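Workshop notebook – book repair and covering, Bruladbridge school library store
2 Jun 2020

Picked up the middle-grade fiction again. The shelves have been shut up since the building closed, so this is a good time to get through the worst of it. There are 184 books on the repair list, nearly all from the 8 to 12 section. I sorted them by fault first and left the actual mending till after lunch.

The diary-style series are in the poorest state by a long way. They get read flat on the floor and passed round three or four children in a week, and the spines don't stand up to it. The glue on the Flenitz paperbacks has gone brittle and whole sections drop out in one piece. The Skirik ones are thicker and the paper is rough, but the sections stay in. If we are reordering in December I would go for Skirik editions where there is a choice, even though the print is smaller.

Loose sections: 40 books. Tipped in with PVA, thin line only, waxed paper either side, pressed overnight. Did the first batch today. Last time I used too much glue on the inner margin and lost the first letter of every line on two pages of a pony story, so keep the brush nearly dry. The narrow brush is the one with tape round the handle. It needs washing straight after, please, it was solid when I found it.

Torn pages: didn't count these as they run across all the other piles. Repair tissue for anything with text on it, ordinary document tape only for endpapers. Someone has used parcel tape on the whole run of the school mystery series and it has yellowed. I tried warming one strip with the hairdryer and peeling from the corner. It came up but took the top layer of the cover with it. Leave the rest alone unless the tape is already lifting.

Scribbles: pencil comes out with the soft block rubber, work from the middle outwards. Biro doesn't come out and I have stopped trying. One reader has filled in all the quiz pages in a friendship series, in purple, with scores. Still readable, so back on the shelf.
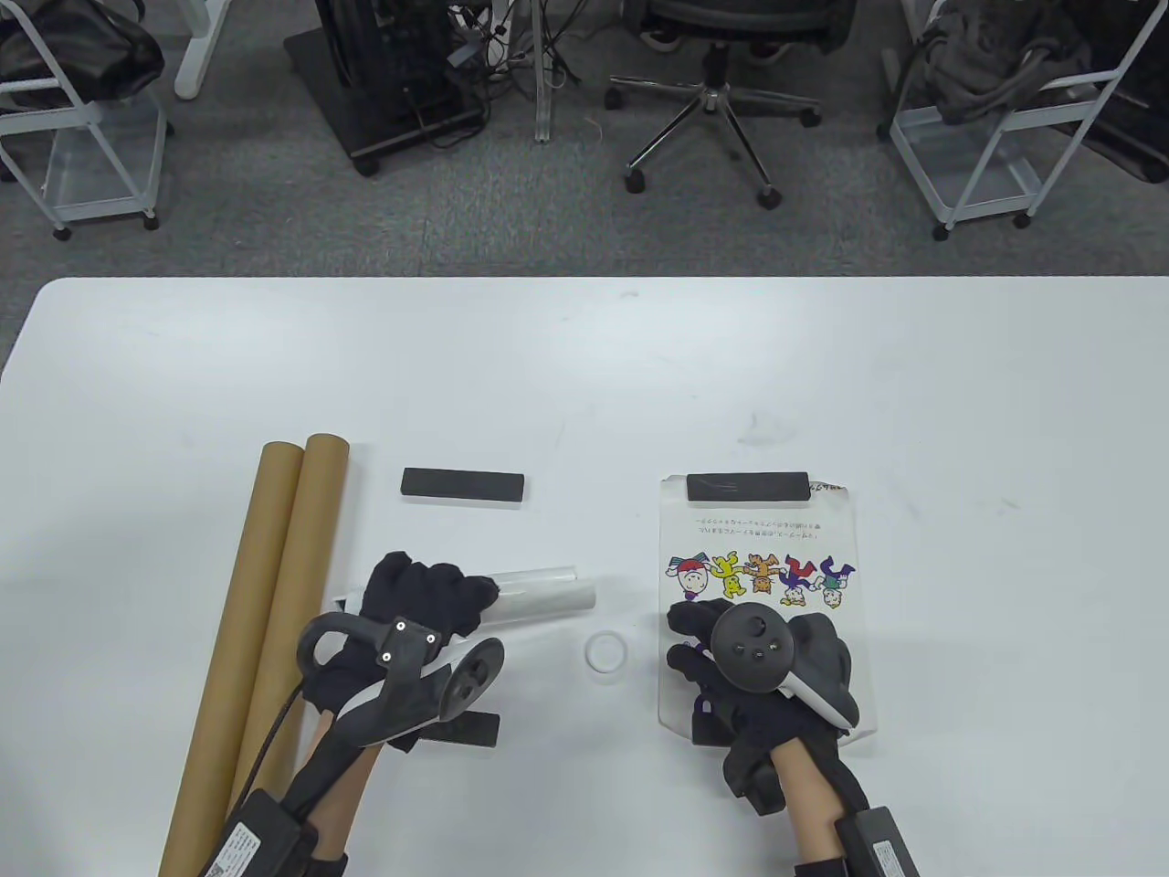

Covering. The Lecomte film is thinner than what we had before and it creases if you pull it. What worked was cutting the sheet with a finger's width spare all round, laying the book spine down in the middle, and smoothing from the spine to the fore-edge with a dry cloth. Peel the backing a little at a time. The hardbacks with jackets go in sleeves as before, don't stick film to a jacket.

Tried three weights of film on withdrawn copies of the same ballet story:
Light – clear, goes on easily, corners already lifting by the afternoon
Medium – best of the three, slight cloudiness over dark covers
Heavy – too stiff for anything under 200 pages, the book won't stay shut

Medium for paperbacks from now on. There is a part roll of the light left, which will do for picture books that are going out on loan to the infants.

Missing volumes. Went through the series shelves with the catalogue printout. We are short of 7 titles, and 6 of those are book one. This matters more than the tears do, as children won't start on book two and the rest of the set just sits there. Checked the returns trolley and the box under the desk and found none of them. I have put a slip in each gap with the title on it. Some could still be at home with readers, so hold off replacing them until the autumn returns are in.

Labels. The yellow spots for upper junior have faded to cream and look the same as the lower junior ones. Two of the boy band books had ended up in with the early readers. I have started using orange. Put the spot above the author label so that the film covers both. Old spots can stay on underneath if they won't peel.

Also moved the verse novels out of poetry and into fiction under author. They hadn't been stamped out once in poetry. If they still don't move we can try them face out on the end bay.

Pressing: the big press holds a stack as high as the second mark on the post. More than that and the middle books slide. The small press squeaks but works. Boards between every two books, and check that the waxed paper sticks out past the edge or it all becomes one book – I did this to a pair of summer camp stories and had to cut them apart.

To do next:
take the first batch out of the press and fan the pages before shelving
finish the loose sections
order repair tissue, medium film, orange spots
test the glue in the older tub, it smells sour
write out new spine labels for the detective series, the numbers go wrong after book four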